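Ask the woman who runs the test bench at Frerichs what she thinks of the new Givska code of practice for small robot arms and she holds up the printout. It has 70 clauses. "I'd keep 7," she says. "The rest is there so somebody can tick a box."

Her complaint is with the part on set-up. The code wants loose items kept in "a suitable container". Suitable for whom, she asks. A bin can pass the audit and still hold things that have no business together.
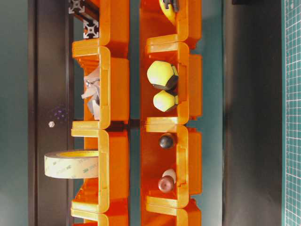
*Orange storage bins at the bench, with tape in one and two faceted balls in another.*

"An auditor sees bins and writes 'tidy'. I want to know what the arm can reach, and the form never asks."

She is no kinder about the clause on gripper fingers, which calls for a check "at regular intervals". Skuvmont, she says, reads that as once every 6 months. Her own bench looks before each run, for dust on the pads and for anything left lying near the mat.

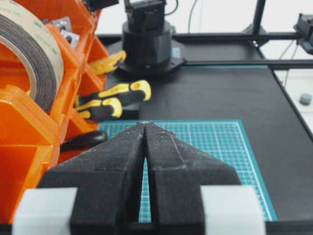

Hand tools bother her more than speed limits do. The code gives speed four pages and tools one line, and she doubts its authors ever lost a pair of pliers during a shift.

Would she sign up anyway? Dresis has, and its sales staff now mention it in every meeting. She shrugs. "We'll sign, because customers ask. Then we'll carry on using our own sheet. It fits on one side of paper and people read it."

The second draft is due in November. She has sent in her comments and expects a form letter back.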